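How to Adjust and Lubricate Your Motorcycle Chain at Home
Written by Henok Wako

Many riders bring the motorcycle to the workshop only for the chain. I did the same during my first two years with my Degefa 534, and every time I waited half a day for a job of twenty minutes. In this guide I explain how I do it now, at home in Stulamthorpe, with simple tools. The order of the steps is important, so please read all of it once before you start.

What you need

A rear paddock stand, or a centre stand if your bike has one
A 19 mm socket for the axle nut (check your manual, other bikes have other sizes)
An 8 mm spanner for the adjuster bolts
A torque wrench
A short steel ruler
Chain cleaner which is safe for O-rings, and a soft brush
Chain lubricant — I use the Fimmont spray, but any product for O-ring chains is fine
Old rags and a piece of cardboard

Step 1. Put the bike on the stand

Choose a flat floor. Switch off the engine, take out the key and put the gearbox in neutral. Never clean a chain with the engine running in gear. I know people who do it, and one of them has now a shorter finger.

Step 2. Clean the chain

Hold the cardboard behind the lower part of the chain, so the cleaner does not go on the tyre or the brake disc. Spray a short section, turn the wheel by hand, spray the next section. Wait a few minutes and then brush all four sides. Do not use a wire brush, it can cut the rubber rings. Wipe everything with a rag until the rag comes away almost clean.

Step 3. Measure the slack

Find the middle point between the two sprockets on the lower run. Put the ruler beside it, push the chain down with one finger and read the number, then push it up and read again. The difference is your slack. The correct value is on a sticker on the swingarm or in the manual. Some makers ask to measure on the side stand and others with the rear wheel lifted, so check this also.

Turn the wheel a quarter and measure again. Repeat until you have gone around the whole chain. If the numbers are very different from each other, the chain is worn unevenly and an adjustment will not save it. In this case set the slack at the tightest place and order a new chain and sprockets together.

Step 4. Adjust

Loosen the axle nut, but do not remove it. Loosen the lock nuts of the adjusters. Turn the left bolt a quarter of a turn, then the right bolt the same. Small movements are better. After each pair of movements, measure the slack again.

Look at the marks on both sides of the swingarm. They must show the same position, or the wheel will not be straight. The marks on my bike are not very exact, so I compare also with the Punent alignment tool, which clamps on the rear sprocket and has a thin rod. You look along the rod and see if the chain follows it.

Step 5. Tighten

Push a folded rag between the chain and the lower part of the rear sprocket and turn the wheel backwards a little. This pulls the axle against the adjusters. Now tighten the axle nut to the torque in your manual, then the lock nuts. Measure the slack one last time, it often changes a little when the nut is tight. If your axle has a split pin, put in a new one.
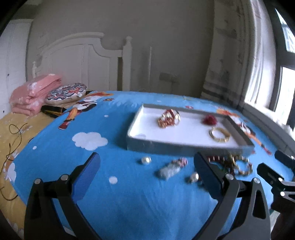

The white tray on the blue cartoon bedsheet.

Step 6. Lubricate

Spray the inside of the lower run while you turn the wheel slowly by hand. Two full turns of the chain are enough. Wipe off what is too much, and leave the bike for some hours, overnight if possible. I prefer to do it in the evening.

Before you ride

Remove the rag from the sprocket. Press the rear brake pedal several times. Check that there is no lubricant on the tyre, and ride slowly for the first kilometres. When you are back, look again at the axle nut and the lock nuts.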